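Pluvau Table Cover, Clear Matte

We've been making table covers at Geddes for 13 years now, and the Pluvau is the one people come back for (often with a second table in mind!). It's a soft, clear cover with a matte finish, made for tables that get used hard from breakfast to bedtime, and it lets you keep looking at the table you picked out and paid for.

It started with my own kitchen, I'll admit. I had a pretty oak table and three children who loved paint, and every cover I tried either smelled like a shower curtain or slid off into somebody's lap. Eino Huttunen in our workshop tried one backing after another until we had something that stayed put with no tape and no clips, and he's still fussy about every roll that comes in.

Choosing your shape

Round and curved tables are welcome, and so are those odd old ones with one rounded end. Trace the top on newspaper, mail us the tracing, and we'll cut to match. For straight-sided tables, just measure the length and width and leave the rest to us.
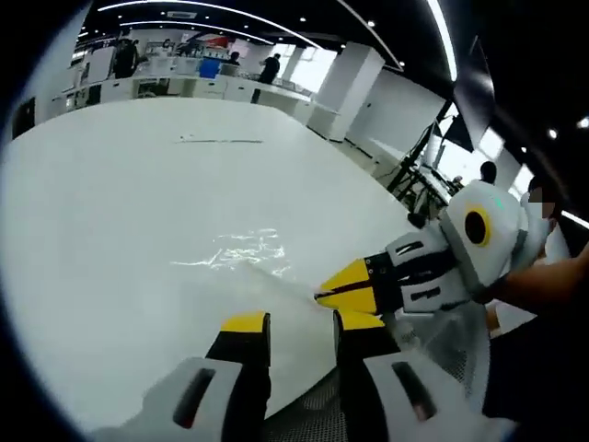

Size and cutting

Covers come up to 2000 mm long in a single piece, and the narrowest we cut is 700 mm. Anything longer is joined in the middle with a flat seam, which you'll feel with your fingertips but won't catch a pen on. Corners can be square or softly rounded, no extra charge either way. Please measure twice, and if you're between sizes, go a little smaller, as an overhanging edge tends to curl.

Care

Wipe with warm water and a drop of dish soap. Skip the bleach, and please use a trivet under hot pans! Your cover will arrive rolled, so lay it out overnight in a warm room and the curl should relax by morning. Ink is best wiped up right away. If you store it for the summer, roll it again with the matte side out and don't fold it.
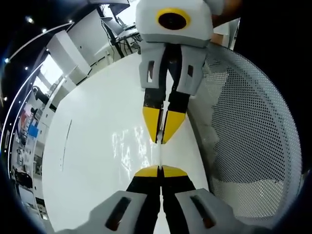 Mhairi Nisbet: Mine has been on the dining table since July and I'm very happy with it, though it took two nights to lie flat, not one. Does the rounded corner option work with the joined covers too?

It does, Mhairi, and thank you. Thicker rolls can be stubborn, so a second night is fine. Just add a note when you order.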